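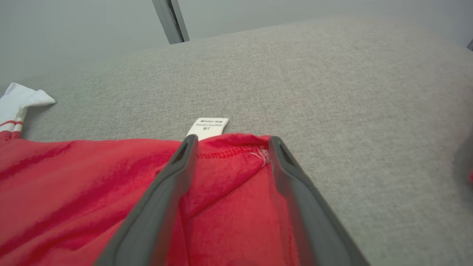
I have been folding my kids' hoodies wrong for as long as I've had kids, and I found this out from a woman I met in line for a used crib.

Her name is Ankica Nedeljković, and the crib turned out to be missing its slats, so neither of us bought it. But we got talking about clothes (we each had a bag of them over one arm, it was that kind of sale) and she reached into mine, pulled out a little sweatshirt I had balled up like a dinner roll, and said, "Oh no. No, no." Then she laid it on the lid of somebody's chest freezer and folded it flat in maybe five moves, hood and all, and handed it back to me looking like it came from a store.

I asked if I could come over. She said sure, June was slow. So this is the story of what I learned about folding children's clothes, which I fully understand is not everyone's idea of a hot topic, but I've been thinking about it for weeks and my editor has stopped arguing with me.

Ankica sorts and sells children's clothes out of a converted garage in Tellden. She did fifteen years in the back of a dry cleaner called Berisha before that, and she says the shirts were fine, the wedding dresses were fine, and the hooded things were what drove people out of the business. A T-shirt is a T. You know where its corners are. A hoodie has a bag sewn to the top of it, and the bag wants to go wherever it likes.

The kids' sizes are worse! I assumed small meant easy. But on a small sweatshirt the hood is huge compared with the rest, because kids have big heads and short bodies, and so the thing you're trying to tuck away is nearly as big as the thing you're tucking it into. My usual approach was to flip the hood down on the back, fold the sleeves over it and mash. What you get that way is a lump. Stack four lumps in a drawer and the drawer won't close, and then somebody small yanks at the one on the bottom and you're back to a pile.

The first thing she taught me was to find the care label before doing anything else. I'd never used a care label for anything except snipping it out when somebody complained about an itch. Ankica uses it like a compass. She'll pick up a garment in whatever state it's in, feel along the seams, and once her fingers hit that little slip of fabric she knows where she is. In a lot of kids' tops it's at the back of the neck, in which case you've found the top and the back in one go. In others it's down in the left side seam, a few inches up from the hem. She told me to learn which it is on each brand you own, and I laughed, and then I went home and did it with my daughter's drawer and it took one episode of a cartoon.

The second thing was the surface. I fold on the bed, like most people I know, and a bed is about the worst choice going. It's too low, so you hunch. It's soft, so the bottom layer sinks and bunches where you can't see it. Ankica doesn't like a bare kitchen table either, which surprised me. Knits slide on a slick top, so you smooth one sleeve and the whole shirt scoots away from you. What she likes is something padded but firm, with a bit of grab to it, at the height of your hip bone. My fix at home has been an old wool blanket folded in half over the dining table with a flat sheet pulled tight on top. It lives there now. We eat at the counter.

Pale is better than dark, by the way. You see lint and loose threads as you go, and the edges of the clothes show up clearly, particularly with the reds and navies that seem to make up most of what kids want to wear after the age of four.
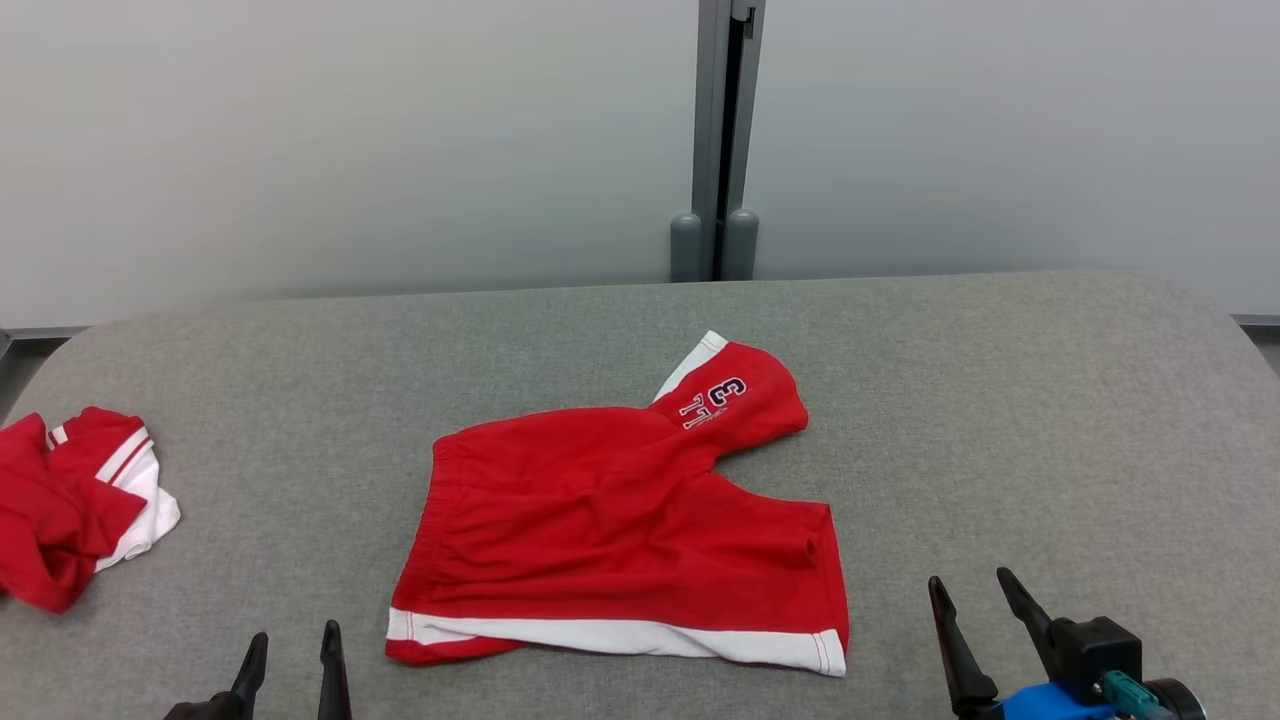

Do you fold the hood down first or leave it up until the end?

Leave it up until the sleeves are in, then bring it down onto the body as its own fold, so that it lies flat across the chest area and fills in the space between the sleeves.

That was the bit that changed my life (small life, I know). The full routine goes like this, and I'll give it to you the way she gave it to me, which was while eating a plum.

Lay the hoodie face down. Tug the hem straight with both hands, then the shoulders. Don't touch the hood yet except to pull it up away from the neck so it makes a flat shape of its own. It won't be neat and it doesn't need to be. If there's a drawstring, put the ends inside.

Take one sleeve and fold it straight across the back, with a third or so of the body coming along with it. If the cuff pokes out the far side, double the sleeve back on itself. Do the other side the same way. You should now have a long strip with a hood at one end.

Fold the hood down onto the strip. Flatten it with your palm from the neck outward, and be patient with it, there's always a pocket of air in there. Then bring the hem up to meet the neck. Flip the whole thing over and you've got a packet, and if the hoodie has something printed on the front, a bit of the print is usually facing you, so the kid can tell which one it is without digging.

My first one looked like a sandwich that had been sat on. Ankica said it was better than her nephew's. By the time I left I'd done enough of them that she let me put a few on the sale shelf, and I'm still prouder of that than I should be.

Now, folding is one thing, and I should say something about the step before it, which I'd been skipping altogether. A lot of what lands in Ankica's garage comes in rumpled heaps, socks tangled up with pants, one sleeve inside out and the other not. She doesn't start folding from the heap. She pulls things apart first, one at a time, pinching each piece near a seam and lifting it clear, and lays them out loosely before she decides what gets done with them. The pinching near the seam matters with light knits. Grab a thin sweatshirt by the middle and you put a little peak in the fabric that stays there. Grab it by the hem or the neckline and the stitching takes the strain.

It's also when she checks for trouble. Loose threads get looked at up close. A fuzzy tuft at a hem can be leftover thread from the factory, or it can be the start of the hem coming down, and you tell by pulling gently on the seam next to it and watching whether the stitches open up. If they stay shut, trim the tuft with small scissors. If they open, it goes in the mending basket, and please don't trim anything, you'll want that thread.

White trim on a red garment gets its own talk. I have ruined exactly the kind of thing she was describing, a red jacket with a white stripe that came out of my machine with a pink one. Her rule is cold water, inside out, out of the washer the minute it stops, and never left sitting in a damp heap. That last part was my crime. I'd go to work and leave it in there till dinner. She also keeps white socks miles away from anything red until the red thing has been through the wash several times, and she looked at me in such a way that I didn't bring up what my own socks look like.

I wanted a second opinion, so I called Iolanda Coutinho, who runs the lost and found at a swim club in Rosgate and handles more abandoned sweatshirts in a summer than I'll own in my life. She disagrees with almost all of it! She rolls. Hood flat, sleeves in, roll from the hem up, and tuck the roll into the hood like a sock ball. It takes her no time and it holds together when a child throws it into a bin, which in her line of work is the test. I tried it and I love it for the car and for overnight bags. In a drawer I like Ankica's better, because the rolls wander.

For what it's worth, we've ended up with both in my house. Two drawers of flat packets standing on edge like records, and a canvas bin by the door with rolled ones for grabbing. I bought a set of Dredix drawer dividers and used one of them. The others are in the garage with the other things I bought to get organized.

My daughter, who is in second grade, has taken an interest, mainly in the roll, which she calls the burrito. She did her dad's running hoodie last night and then did the dish towels, and then she tried one with her backpack. The towels were pretty good. I've left them in the kitchen drawer the way she did them, and I'm going back to Tellden next week with a bag of outgrown pajamas, the kind with feet, to find out what on earth you do with the feet.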